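About Jindine
Home / About / Courses / Fees / Getting here

Jindine is a language school for adults in Beltport. We teach Spanish, Italian, Finnish and Portuguese in the evenings, to people who have usually already been at work all day and are owed a sit-down. We have been told our website should open with our passion for communication. We are fond of communication, but mostly we like verbs.

The school was started by Demetrio Valcárcel, who had been teaching Spanish at a private college in the city and was let go for, in the words of the letter, an inflexible attitude to the subjunctive. He still has the letter. He put a card in the window of the chemist on Marine Parade offering conversation lessons and got two replies, one of which was from a man trying to sell him a ute. The other became our first student, and she is now in Spanish 6, where she corrects him.

For the first few years lessons were held in his kitchen. When the kitchen filled up we moved to the upstairs floor of the old Rissanen building, which used to belong to a shipping agent and still says so in large letters on the side facing the harbour. We have been asked many times if the Finnish course came with the name. It didn't. The Finnish course came with a student whose partner's family were in Oulu, who pestered us until we hired a teacher, and who has since split up with the partner and kept on with the Finnish. She says it's the better half of the settlement.
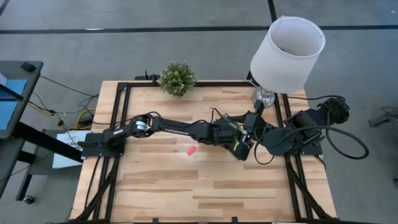 Back then we had one class a night and a kettle. We now have up to four classes a night and the same kettle, so if you want tea before a 6.30 start, come at six.

What we teach, and how

Our courses are built on a set of home-made booklets known as the Grirkisari. The name comes from a town Demetrio made up in his first year so that students could ask the way to its post office without anyone complaining that the post office was in fact on the other side of the square. Grirkisari has grown since then. It has a train station with unreliable trains, a bakery, a long-running dispute over a goat, and a dentist who has been on the point of retiring since Booklet 2. The same town turns up in all four languages, with the same people in it, and those who take up a second language with us find it a bit like coming home to find your neighbours have been dubbed.

We know there are glossier textbooks. We've used some of them. They tend to feature young professionals meeting at airports and asking each other what they do for leisure, and our students kept pointing out that they had never once been asked this at an airport. They had, on the other hand, needed to tell a landlord that the hot water was off, apologise to a mother-in-law and return a pair of shoes. So that's what goes on in Grirkisari. By the end of Booklet 1 you should be able to complain politely, and by the end of Booklet 3 you can do it rudely if the occasion calls for it.

We do teach grammar. We teach it openly and with the lights on. There's a school of thought that says adults should soak up a language the way toddlers do, and we'd only observe that toddlers have a great deal of free time and somebody else doing their washing. If you have two hours a week and a job, a table of verb endings is a kindness.

Nobody has to stand up at the front. You won't be asked to sing. There was a term when singing was tried in Italian 2, and the teacher concerned has asked that we leave it there.

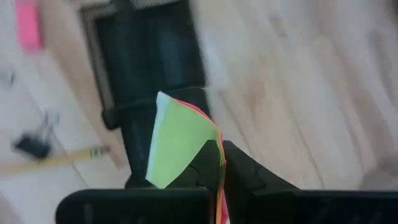 Homework exists. It takes half an hour if you do it at the table and ten minutes if you do it in the car park outside, and your teacher will know which. We mark it in pencil. Demetrio holds that red pen has put more Australians off a second language than the gender of nouns ever did, and while he has no figures to back this up, the pencils are cheap and we've gone along with it.

Who comes here

People arrive with all sorts of reasons, and a fair few of them turn out to be cover stories. "I'm going to Spain in June" is the most common. Some of these people have been going to Spain in June for years. Others have married into a family where the real conversation happens in another language, just after dessert, and they'd like to know what's being said about them. We have a semi-retired plumber doing Portuguese for the football commentary. We have two sisters in Finnish 3 who use it at the supermarket to discuss other shoppers, a practice we can't endorse, though their partitive is coming along beautifully.

You don't need to have been good at languages at school. Most of our students were told at some stage that they had no ear, generally by someone who had a class of thirty teenagers straight after lunch. We'd treat that as a report on the lunch.

What you do need is a willingness to be a bit hopeless in company for the first month or so. It wears off. The people who have the hardest time are the ones who are very capable in their working lives - we get a lot of nurses, a lot of engineers and one magistrate - and who find it a shock to be unable to say "yesterday". The magistrate took it badly and is now our best student in Italian 4.

The teachers

There are six of us. All of us grew up in the language we teach or lived in it long enough to have had an argument with a phone company in it, which we consider the equivalent qualification. Everybody teaches at least one beginners' class, Demetrio included. He says this keeps him humble. Opinions in the staff room vary.

We don't rotate teachers halfway through a course. If you start the term with someone, you finish with them, barring illness or a lottery win. If the two of you don't get on, tell the office, and you'll be moved to another class with no questions asked. We may wonder, but we won't ask.

Classes are kept small. When a course fills up we start a waiting list, and when the waiting list gets long enough we start another class, provided we can find both a teacher and a room. This sounds obvious, but at Demetrio's old college the third step was to bring in more chairs.

The practical end of things

Each course runs for 20 evenings, one a week, with a break in the middle for the school holidays. We take the break even though none of our students are in school, as a good many of them are responsible for someone who is. Classes start at 6.30 and finish at 8.30. The last bus up the hill leaves at 8.52, and you'll notice the standard of attention drops at around the same time as the driver starts his engine.

The deposit is $80 for the beginners' levels and $90 from level 3 up, and comes off your fees. The extra ten dollars pays for the reader, a small volume of stories set in Grirkisari, in which we finally learn what happened to the goat. The full fees are on the Fees page. They've gone up once since we moved in, and we wrote to everyone beforehand to say sorry.

If you miss a class, email your teacher and they'll send you the pages. If you miss three in a row, somebody will ring you up in the language you're meant to be learning. This is offered as a courtesy. It has also brought a surprising number of people back.

We don't run weekend intensives, children's classes or exam preparation. There are good people in the region who do, and the office can give you their names. We don't do corporate training either, after an afternoon with a firm of accountants that both sides agreed to call a draw.

Parking is in the council lot behind the fish co-op and is free after six. The stairs at the Rissanen building are steep, and there's no lift. One course each term is held on the ground floor of the library annexe for anyone who would sooner not climb them, so please mention it when you enrol and we'll sort out which one it should be.

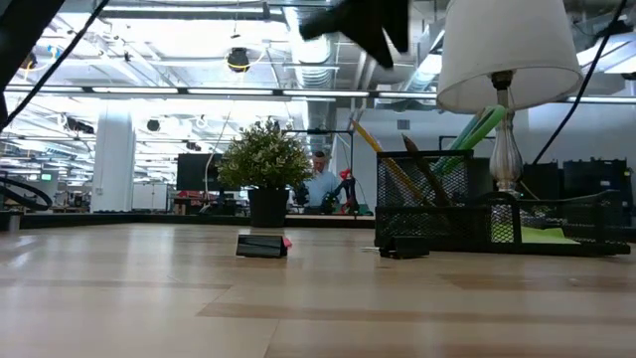

Getting in touch

The office is open from four in the afternoon until the last class goes in. Outside those hours you can write to us at PO Box 2188, Beltport, or use the form on the Contact page, which goes to the same person, only quicker.

If you're not sure of your level, come in for a chat. It takes a quarter of an hour and there's no test paper. We talk to you until you stop understanding, and then we put you in the class just before that. Please don't cram for it. A gentleman once memorised a speech on the wines of Rioja, was placed in Spanish 5 on the strength of it, and spent a very quiet term.

New courses are listed on the Courses page as soon as we've settled the rooms. Former students may enrol a week early, and may bring their own mug.

Page last updated 28/04/2023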